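Thread on how the civic honors list in Skirkdale gets put together. Posting this because the June list is out and the replies are mostly guesses.

1/ Nominations are open to any resident. The form needs two supporting letters. This round had 392 valid forms, of which four were for the same school crossing guard.

2/ Forms go to the Calvo office first. They check address, age and prior awards. No scoring at this stage.

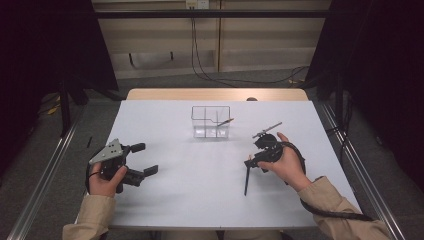 Clear divided container on a white tabletop, with hand-held grippers.

3/ Scoring is blind. Readers get a number and a summary, with the name and job title removed. Letters are read last.

4/ Health and social care is the largest category again. Arts is the smallest. The categories have no quotas.

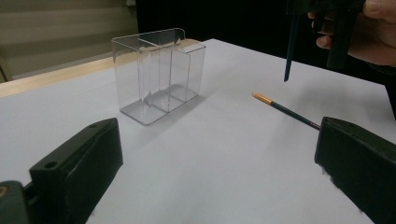 5/ Medals are struck by Prerkico. The ribbon is a separate contract. Both are paid from the Dindell bequest, so there is no line for them in the town budget.

6/ The ceremony hall seats 1,317. Each recipient gets two guest tickets. Unused tickets go back to the door at noon.

7/ A recipient may decline in writing before the list is printed. After that the name stays on it.

8/ Forms for the next list are at the Calvo office front desk. Paper only.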